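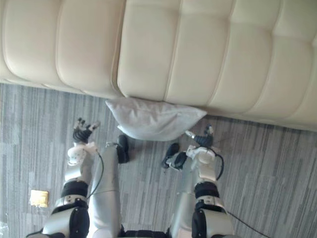 Allport owners keep writing in to say the leather cleaner from Darkent took years off their couch, and one reader wants to know why I haven't tried it. Fine. I bought the kit in May with my own money.

Filed under: Home Care > Reviews

The box says 430 ml, good for 80 wipes. I doubt that. A long sectional with stitched channels eats cleaner, and the seams want a second pass with a brush, sold separately. 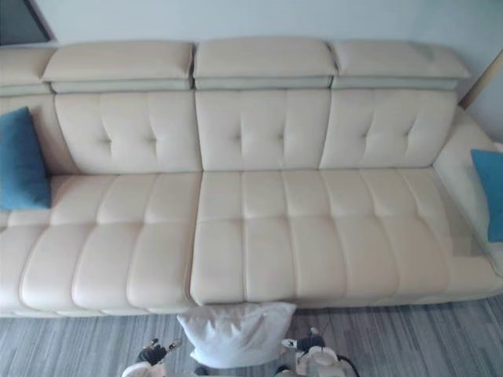
Does it clean?

A bit. Body oil came off my armrest. So did it with a damp cloth and mild soap, which I tried on the other arm. Scuffs stayed put. The label promises "1000 days of protection," and I can't see how anyone would check.
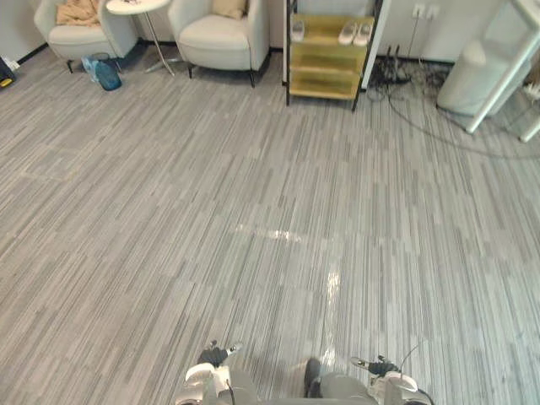
The smell is my other complaint. It's a sweet fake-orchard thing that hung around until late evening with the windows open. The Robles cream costs $13 less and smells of nearly nothing. I'd buy that, or keep using soap.

Related
Grokcombe lint brush, one year on
Robles leather cream: short review
Do fabric guards work?

Contact | Copyright | Back to top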